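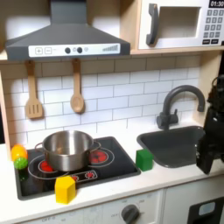 How many demonstrations of one task should we record before the first training run?

Nineteen is where I'd stop, then train, look at what goes wrong and go back for more.

The above is copied from the Wolleck group's notes page, and I'm passing it on as it may save somebody an afternoon. Now, to the message from earlier in the thread, with apologies for taking so long over it!

On 11 Oct 2022, a member at Brasau wrote:
> We're starting on our own set of kitchen tasks and would love to hear how
> other people vary the layout. Do you move everything between takes, or only
> the thing being picked up? And do you keep the takes that went badly?

What a lovely question, and one we argued over at Sendetti for most of a month. We began by moving everything, every time, and were rather proud of how varied it all looked. The trouble was that when the policy failed we had no idea what had upset it. These days we leave the small things on the worktop more or less alone and change the place of the pot from one burner to the other.
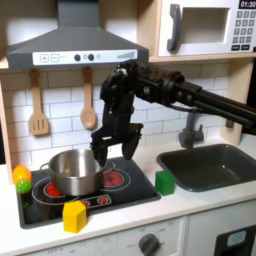
We do that in blocks of ten takes, then have a proper look through them before going any further. It sounds slow (and it is, a bit) but we once lost a whole batch to a loose wrist bolt that would have shown up in the first few.

As for the bad takes, please keep them! Put them in a folder of their own and write a line about each while you still remember it. A fumble followed by a good recovery is worth having in the main set too — our policy never learned to try again until we let a few of those through.

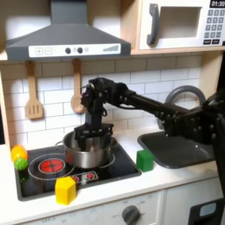

The other thing I'd say is to swap drivers. We have four people taking turns, and each has their own way of coming down on a handle. With one driver the results looked very tidy and then fell apart as soon as the pot stood a little off its usual spot.

I've a sheet we use for logging takes, tidied up from the one Prins shared last year, and I'm happy to send it to anyone who writes to me off list. A fresh version should be ready in November.

All good wishes to everyone at Brasau, and do let us know how you get on.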